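Household Handling of Fresh Produce
Course handout, week 2: Sorting, trays and temporary surfaces
Prepared by Esko Jääskeläinen for the evening group, Miltilley Adult Learning Center

Please read before Wednesday. The class has 34 people this term and we do not have time to repeat everything at the start, so I write here a little more than I will say.

1. What we mean by sorting

When food comes home from the market, most people put it away in the order in which it comes out of the bag. The heavy things are at the bottom of the bag, so they are put away last, often on top of the soft things. In this course we put one step between the bag and the cupboard. Everything is first laid out on one flat surface where all pieces can be seen at the same time. Only after this do we decide what goes in a tray, what goes on a plate and what goes to the refrigerator.

We call this step the layout. The word is from Adi Ngau, who taught this course before me in Prurutby and who left me her notes. In her notes the layout takes 12 minutes for a normal weekly shopping. My students usually need longer in the first weeks and this is no problem.

2. The surface

A kitchen table is the usual choice, but many of you have told me that your kitchen table is small or is used by other people in the evening. Any wide and clean surface can be used if it is covered. A bed is wide and has a good height for working from the side. Its weak point is that it is soft. Round fruit rolls toward every fold in the duvet, and juice from one damaged piece goes into the fabric.

For this reason a cover is necessary. Plastic sheet is better than a towel, which holds crumbs and moisture. Pull the sheet as flat as you can, but do not spend the evening on it.

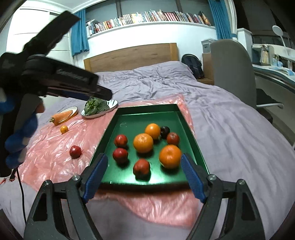
Trays are the second subject of this week. A tray for fruit should be shallow, so that there is only one layer and no piece carries the weight of another. It should also have raised walls, particularly on a soft surface. Metal is easy to wash. The shallow green tray on the pink sheet has walls of this kind, and with three oranges, three apples and the plum in it you can still see each piece without moving the others. In Adi's notes this is the test of a good tray: you can look at each fruit and say its condition. When you must lift one to see another, take a second tray.

Apples and oranges in the same tray are acceptable for a few days. For longer storage we separate them, because apples give off ethylene gas, and this gas makes many other fruits and vegetables ripen and spoil faster. Leafy vegetables are sensitive to it. Carrots can become bitter.

3. Plates for vegetables

Vegetables do not go in the fruit tray. During the layout we give each kind its own plate. A small plate is enough for a carrot, even if the end of it stays over the rim. A head of leafy greens needs a larger plate, as the outer leaves must lie without being bent.

The plates do not have to match. In fact it is useful if they are different, for then you can say to the person who helps you "put it on the striped one" and there is no discussion.

4. Order of work

a) Wash your hands and cover the surface.
b) Put out the plates and place the vegetables. Set them at the far side, away from your hands.
c) Put the fruit on the sheet by kind. Similar pieces stay together in a line or a row.
d) Check each piece for soft places, cuts and mold.
e) Fill the tray, the firm and heavy fruit first.
f) Whatever does not fit stays on the sheet until you have a second tray or a bowl.

Step c is the one that students like to jump over. I ask you not to. In a row, a piece which is riper or has another color than its neighbors is found quickly - in a heap it is found only when it begins to smell.

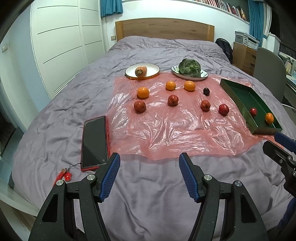 Fig. 2. Oranges and red fruit laid out by kind on the sheet, vegetables on plates behind. Tray at the right.

5. Weights

For the homework you will need a kitchen scale. Weigh one filled tray, then the empty tray, and write down the difference. My own tray at home, an Anik with a low edge, weighs 424 g when empty. Students who have the Kallio scale should press the zero button after putting the empty tray on it, and then the subtraction is not needed.

6. Homework

Make one layout at home and keep a short record:
- which surface and which cover you used
- how many kinds of fruit and vegetables
- which pieces you took out at step d, and why
- weight of the fruit in the tray

Half a page is enough. A drawing is welcome, also a simple one. Next time we continue with refrigerator drawers and with the question of herbs, which I promised already in week 1 and then forgot.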